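Tags: Get involved, Paid studies, Robots at home
Last updated: December
Posted by Yuzhen Fu

Right, we're looking for people again! If you've ever muttered at a machine for getting under your feet, I'd love to have you.

I look after the house rules at Zurico. By house rules I mean the plain written ones that say how a robot with arms should behave in someone's home: how close it may come to you, how fast it may reach across a table, what it does when you walk in halfway through a job. We've got a draft called Nornance, and it's 112 rules long (I know, I know). Some of them are good. Some were written late in the afternoon by people who'd been staring at the same page for too long, me included, and they need a good kicking from somebody who wasn't there.

That's where you come in. I need 40 people to sit with us, watch a two-armed robot go about its business in a simulated living and dining room, and tell us where the rules fall down. You don't need to know a thing about robots. I'd quite like it if you didn't!

Each session lasts 2 hours, with a proper break and decent biscuits. You'll see the room from the robot's side, and you can stop it whenever you like and say "hang on, I wouldn't want it doing that". Then we look up the rule together and you tell me if it says what you'd want it to say. Last time round, somebody pointed out that our rule about reaching past furniture only talked about tables. Chairs weren't in it at all. We'd all read that rule a dozen times.

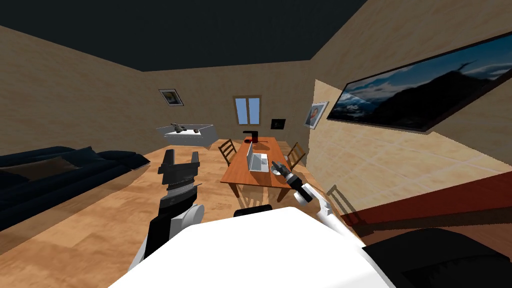 Do I have to know the rules before I come?

Please don't read them first, as we want your gut feeling before you see what we wrote. I'll hand you a printed copy when you arrive.

We're running four groups, ten people in each, and I'm trying to get a real mix. People who live alone, people with a houseful, wheelchair users, people with cats, people who hate gadgets. If you use a hearing aid or need larger print, tell me when you write and I'll sort it out. You do need to be 18 or over, and I can't take anyone who works for a company that makes or sells home robots (sorry, Bekon lot, you know I'm fond of you).

Now the careful bit. It's all done on a screen, so no robot will be in the room with you. We keep your comments but take your name off them, and you can pull out at any point and still be paid for the session. Your comments go to my colleague Jia, who matches each one to a rule number, and anything that gets changed is listed at the back of the next draft with the reason. I'm strict about that part. I've seen too many of these things where people give up an afternoon and never hear another word.

You'll be paid for your time and we'll cover your bus or train fare, so hang on to the ticket. Morning and evening slots are both going, and the evening ones start at 6.30pm.

To put your name down, drop me a few lines through the contact form saying who you share your home with, which slot suits you, and one thing you'd never want a robot to do in your kitchen. I read every one of those myself and they're the best part of my week. I'll get back to you either way, though give me a few days if there's a rush!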